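Gripper build gallery

Sunday catch-up from the Cevo build! I've been putting together a hand-held gripper at home so I can record myself doing chores and (someday) teach my little arm, Niven, to do them too. Most of my week went into the fingers. The first 3 pairs snapped right at the slot, so I thickened the walls, slowed the printer way down and went with bright yellow, which is so much easier to pick out in the video.

The cable is still my biggest gripe – it finds every chair leg in the place. I'm up to 200 recordings now, and the goal for April is 1444, don't ask me why I picked that one.

Bedding is what I'm working on lately, with the blue blanket as the big challenge.
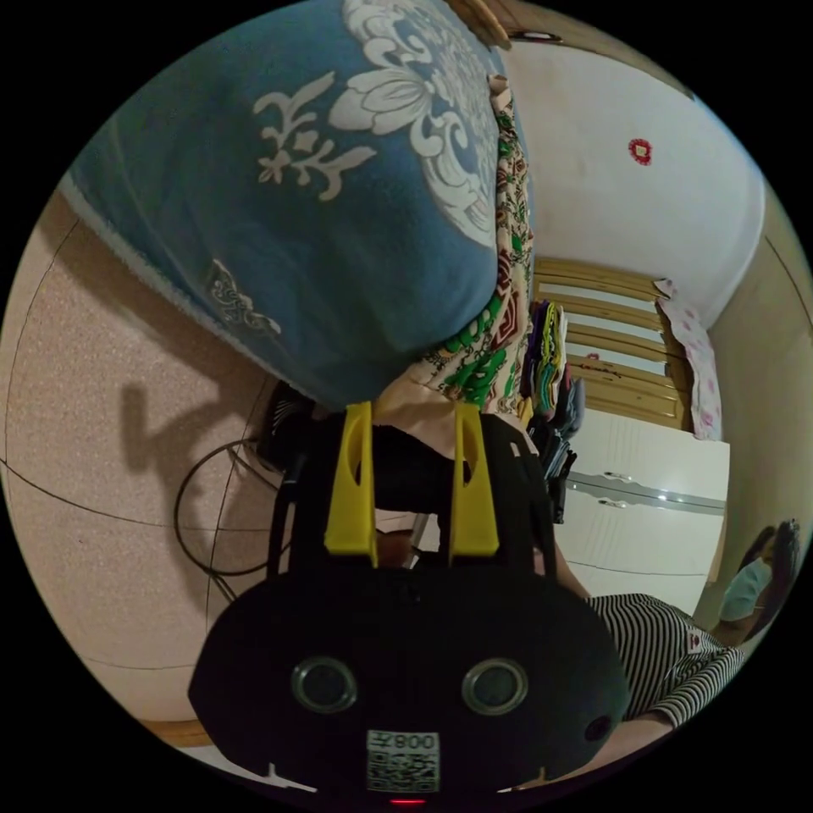
Thick folds are hard on the fingers, so next up is a softer pad for the inside faces. I've got a sheet of rubber from Skollness to cut up, and if that slips too much I'll try the foam kind. More pictures once the pads are on!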